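# Remix bench, April, late afternoon
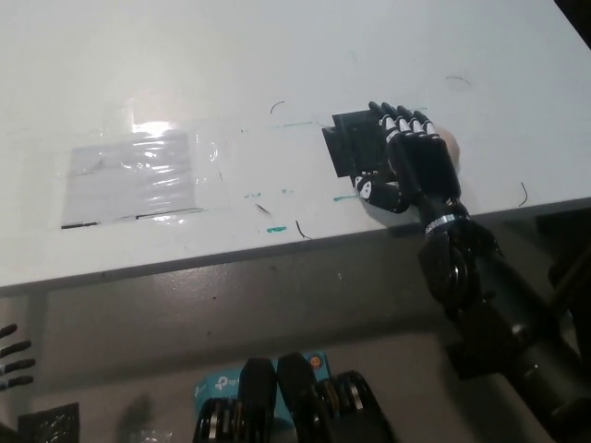 Notebook vol. 6, p. 30

Stems for the Biltonwood remix came through before lunch and they are lovely! Dry vocal, two harmony passes, bass DI, the drum bus (printed with the compressor on, sadly) and a pump organ part I hadn't even noticed on the single. I soloed the organ and let it run all the way through, then did it again.

The original sits just under 100 bpm and drifts, so I mapped it by hand from the snare. The second chorus pushes ahead quite a bit and I left the push in. Straightened it once to compare and the vocal went stiff straight away. Map saved as "biltonwood_loose", please don't overwrite it.

Sounds so far:

- Low end is the Fatport patch from last month, filter nearly shut, a little drive. Clashes with the bass DI in the verses, so DI only there and Fatport from the pre-chorus on.
- High-passed the harmonies higher than I normally would and panned them hard. Gorgeous with the lead dead center.
- Organ through the Skurska spring tank, printed 100 percent wet, then tucked in under the dry one. The tank hums below the note. Notched it, but the cable on the return side needs redoing.
- Claps: tried 20 or so from the library, hated all of them, recorded my own in the stairwell. Much better, long tail, slightly late.

Best thing today was an accident. I dragged the second harmony one bar early and it answers the lead before the lead has asked anything, and suddenly the whole bridge opened up. Kept it! Built the drop around it, with the kick out for four bars and only organ and claps underneath. I've played it far too many times already.

Not working yet: the intro is too long (30 seconds before any voice comes in) and the last chorus gets harsh on the small speakers. I think it's the drum bus and not the vocal. Ask MacLeod whether they still have the drums without compression, even just kick and snare would help.

Rough bounce is in the shared folder, version 6, no limiter on it. Turn it up. Next session: cut the intro in half, redo the tank cable, try the organ alone for the ending.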